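Workshop notebook, July 21, 2024

Okay, back to the indigo vat. I left it covered last time with a note to myself that just says "smells wrong," which is the least helpful note I've ever written. Wrong how? Today it smelled like a barn, and I think that's fine for a fructose vat. The surface had a coppery skin on it and the liquid underneath was a murky yellow-green when I dipped a white saucer in, so I'm calling it alive.

pH strip came out lower than I like. I stirred in a little more lime (slowly, no splashing, I remembered the lid this time!) and let it settle over lunch. If you use the vat after me, please don't stir it and dip right away. The sludge gets on the cloth and leaves chalky freckles that don't wash out, ask me how I know.

Cloth for today was the Entwistle cotton, the plain weave, scoured last night with soda ash. I cut 8 strips and hung 6 of them, keeping two back undyed to compare. The total dry weight was 246 grams, written on the masking tape on the jar lid too, in case this page gets wet like the December one did.

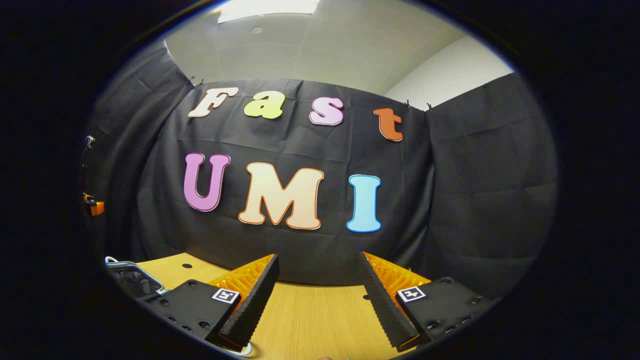

Dips were short, then out in the air until the green was all gone. First dip looked like nothing much, a sort of dishwater blue. By the third I was pretty happy, and by the fifth I had the shade I've been after since winter, a dusty denim that goes a bit purple near the window. I wanted to keep going but the vat was getting tired and the last strip came out streaky at one end. Might be me squeezing it unevenly. Might be grease, I had been eating toast.

Tried the Duvora linen scrap as well, just for fun. It drinks the color up much faster and I'd cut the number of dips if we do the Broditz table runners in it. The hand is nicer too, once it's been rinsed and beaten about a bit.

Rinsing: cold water, a splash of vinegar, cold water again. Still some blue coming off on my fingers, so they need another soak before anybody puts them near a white shirt.

Fed the vat a spoonful of fructose at the end, warmed it up and put the lid and the old blanket back on. Leave it alone tomorrow please.

To do: order more lime, find the long tongs, rub test on all the strips once dry, and work out whether the Tesilik wool can go in this vat at all or if the lime will ruin it.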